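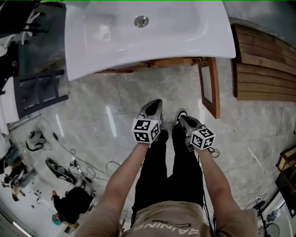 Figura 1. Mueble de lavabo con encimera blanca y desagüe cromado, sobre pavimento gris de aspecto marmóreo.

3.2. El lavabo como unidad de orden doméstico

La segunda unidad de observación corresponde al mueble de lavabo, entendido como el conjunto formado por la pila, el armario inferior y los objetos que se depositan en el borde de aquella. La bibliografía sobre organización del hogar ha prestado una atención preferente a la cocina y al dormitorio; el cuarto de baño aparece en ella de forma secundaria, casi siempre asociado a la higiene y pocas veces al almacenamiento. En el presente estudio se parte del supuesto contrario: el lavabo concentra, en una superficie muy reducida, decisiones de colocación que en otras estancias se reparten entre varios muebles.

El mueble de la Figura 1 responde a un tipo frecuente en viviendas de tamaño medio. La pila es blanca, de borde ancho y frente curvo, y descansa sobre un cuerpo de madera. La curvatura del frente tiene consecuencias prácticas que los participantes del estudio señalaron en las entrevistas previas: amplía el seno de la pila, pero deja poca superficie plana para apoyar objetos, de modo que estos tienden a desplazarse hacia el fondo. Rahman (comunicación interna del proyecto Sarnolitz) denomina a esta franja posterior «línea de reposo», término que se adopta en adelante.

Se distinguieron 2 categorías de objetos. La primera comprende los de uso diario, cuya posición se considera estable si el usuario los devuelve al mismo punto después de cada empleo. La segunda reúne los de uso ocasional, que en principio corresponden al interior del armario y cuya permanencia en el borde se registró como desplazamiento. El protocolo completo constó de 210 registros, distribuidos en 15 sesiones, y fue revisado por Prasetyo Rahman antes de su aplicación definitiva.

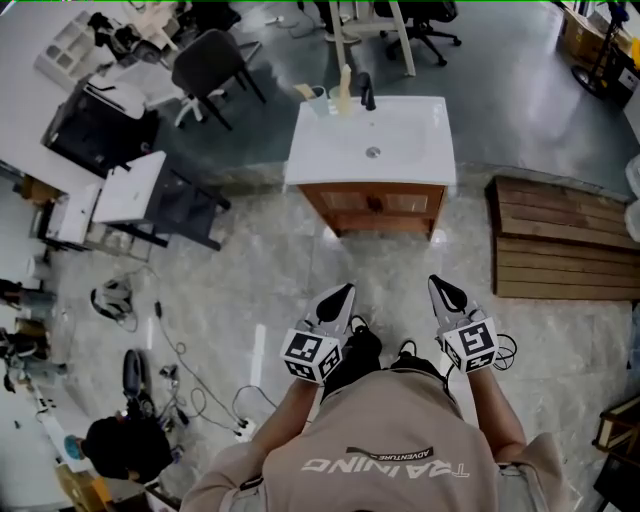 En la línea de reposo se anotaron, junto al grifo negro, un vaso de tono blanco azulado y un frasco beige colocado en posición vertical, además de un objeto pequeño de color tostado apoyado detrás del vaso. Los tres elementos se encontraban a la izquierda del grifo. Esta agrupación lateral coincide con lo descrito en la fase piloto, en la que los participantes tendían a mantener despejado uno de los lados de la pila para facilitar la limpieza del borde. El armario, de dos puertas, ofrece un volumen muy superior al que requieren objetos de este tamaño, por lo que su presencia en el exterior no puede atribuirse a una falta de espacio.

Conviene precisar el tratamiento dado al entorno inmediato. La tarima de listones de madera situada a la derecha del mueble se incluyó en el plano de la unidad, dado que condiciona la aproximación al lavabo por ese costado. Las cajas de cartón apiladas detrás de ella se clasificaron como almacenamiento ajeno a la unidad y no computan en los índices de orden. El mismo criterio se aplicó a las sillas y a la mesa blanca con objetos diversos, que pertenecen a otra zona funcional de la estancia.

La codificación fue realizada por 2 evaluadores de forma independiente, conforme a la plantilla Poltus. Las discrepancias se concentraron en los objetos apoyados unos contra otros, cuya adscripción a una posición propia resulta discutible. Se acordó asignarles la posición del objeto que les sirve de respaldo o que los oculta parcialmente, solución que simplifica el recuento aunque reduce la sensibilidad del índice en las agrupaciones más densas. Los valores obtenidos con esta regla se presentan en el apartado 4.1, junto con los correspondientes a la unidad de cocina, y se contrastan con la escala Trikon en el apartado 4.3.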